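Inicio · Foros · Taller y bricolaje · Organización · Buscar
Última actualización: 29/08/2025

Tablero perforado en horizontal, ¿alguien lo usa de verdad?

zosov_taller
Buenas a todos! Llevo desde marzo montando mi rincón de trabajo en Cuesta y estoy con un vicio tremendo por los tableros perforados. Empecé con uno en la pared, como todo el mundo, y ahora quiero poner otro de encimera – sí, tumbado, de mesa. La idea es meter topes y tacos en los agujeros para sujetar piezas mientras pego o lijo, y tener las bandejas siempre en el mismo sitio. Qué opináis?

mari_gubias
Yo lo tengo así desde hace 2 años y no vuelvo atrás!! Para encolar cajitas es una maravilla, pones cuatro tacos, una cuña y listo. Eso sí, los tornillos pequeños se cuelan por los agujeros que da gusto. Yo puse un cajón plano debajo y cada tanto lo vacío, aparece de todo.

flesach
Pues siento ser el aguafiestas, pero para mí una mesa tiene que ser lisa. El perforado en la pared, perfecto. En horizontal se llena de serrín, escribes encima y el lápiz se te hunde, apoyas un tarro de cola y cojea. Probé uno y acabó de panel para las sierras, ahí está divinamente.

mari_gubias
@flesach lo del lápiz te lo compro jajaja. Para marcar uso una tabla suelta encima. Pero el serrín cae al cajón, precisamente es lo bueno!

zosov_taller
Eso de la tabla suelta me lo apunto. Y de separación entre agujeros? He visto de 37 mm en la tienda de Flirnard y me parece una distancia rara, pero el hombre me juró que le quitan los paneles de las manos.

pino_y_haya
37 es rarísimo, con eso no te va a encajar ningún accesorio normal. Mira bien antes de comprar, que luego te ves haciendo los ganchos tú. Y fíjate en el grosor, que los finos se comban en cuanto los cargas. El mío aguanta unos 200 kilos porque le puse travesaños por debajo cada palmo y medio, pero sin ellos se hundía solo con el tornillo de banco.

flesach
200 kilos? Lo has pesado o es a ojo? Porque a mí me da que con la mitad ya cruje.

pino_y_haya
A ojo, hombre, pero nos hemos subido mi cuñado y yo a cambiar el fluorescente y ni se enteró. Lo de los travesaños no es negociable, eso sí.

lija_fina
Me meto por lo de las bandejas, que es mi tema favorito. Probad las de rejilla! Las tengo para limas, brocas y lápices, y el polvo no se queda en el fondo, las sacudes en el patio y a correr. Para puntas y tornillería menuda no sirven, eso va en botes con tapa. También se pueden atar al tablero con una brida pasada por la rejilla y por dos agujeros, y así no se te va todo al suelo de un codazo (me pasó, con las brocas ordenadas por tamaño, casi lloro).

flesach
La brida me parece buena idea, lo reconozco. Sigo pensando que la mesa lisa es mejor y que para sujetar piezas están los sargentos de toda la vida.

zosov_taller
Pues me habéis animado un montón! Voy a hacer media encimera perforada con travesaños y la otra media lisa, y así flesach me deja dormir tranquilo. Subo fotos cuando la tenga montada.

lija_fina
Qué ganas de verla!
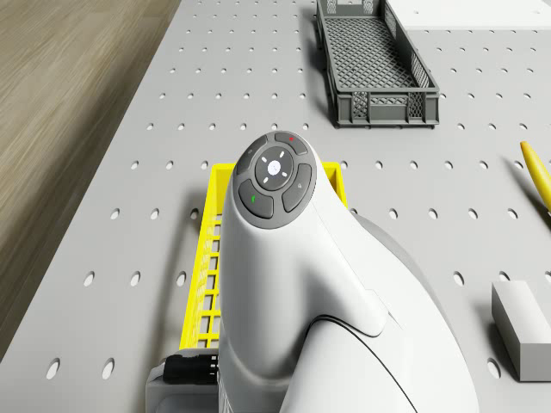
Bandeja de rejilla gris oscuro sobre tablero perforado gris claro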